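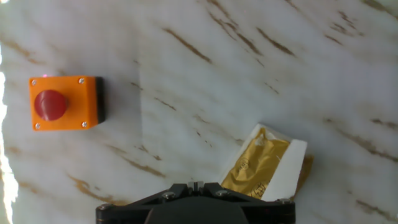

Vista desde la muñeca del robot: la pinza, un envase de papel blanco y lámina dorada y, a la izquierda, el pulsador de parada de emergencia.

Custmont abre su segunda fase de enseñanza de tareas por teleoperación

El centro tecnológico Custmont ha puesto en marcha la segunda fase del proyecto Ikar, dedicado a la enseñanza de tareas de manipulación a brazos robóticos mediante demostración humana. La iniciativa, desarrollada junto con la empresa Sillico, se prolongará durante 18 meses y tiene por objeto que personal sin formación en programación pueda transmitir a un robot operaciones habituales de envasado y clasificación.

En esta etapa se emplean dos procedimientos. En el primero, el operador guía el brazo con la mano a lo largo del movimiento deseado mientras el sistema registra la posición de cada articulación. En el segundo, la persona dirige el robot a distancia desde un puesto de control y recibe la imagen de las cámaras instaladas en la muñeca y junto a la mesa de trabajo. Ambos métodos generan registros que se utilizan después para entrenar los modelos de control.

La primera fase, concluida en marzo, reunió 2369 demostraciones correspondientes a 19 tareas. Según el informe interno del centro, los objetos rígidos de forma regular fueron los que menos repeticiones exigieron. Los materiales blandos y los envoltorios brillantes, cuya apariencia cambia con la luz y con cada contacto, requirieron sesiones más largas y una revisión manual de los registros.

Por este motivo, el nuevo programa concede mayor peso a los envases flexibles y a los materiales deformables. El trabajo se realiza con brazos colaborativos situados a ambos lados de una superficie común, y los operadores se alternan en turnos de cuatro horas. Antes de cada sesión es obligatoria la comprobación de la parada de emergencia, conforme al protocolo aprobado por Custmont. 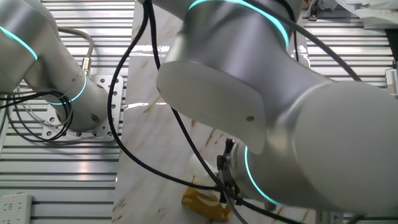
Publicación de resultados y acceso a los datos

Los registros obtenidos se organizarán con la herramienta Son, desarrollada por Sillico, que sincroniza las imágenes con los datos de movimiento y permite descartar los intentos incompletos. Custmont prevé facilitar una parte del conjunto a universidades y centros de formación profesional que lo soliciten por escrito, con fines exclusivamente docentes o de investigación.

Las entidades interesadas podrán presentar su solicitud a través de la sede electrónica del centro, indicando el uso previsto y la persona responsable del tratamiento de los datos. El plazo permanecerá abierto hasta el término de la segunda fase. Las condiciones de acceso y la relación de tareas disponibles se publicarán en la misma sede.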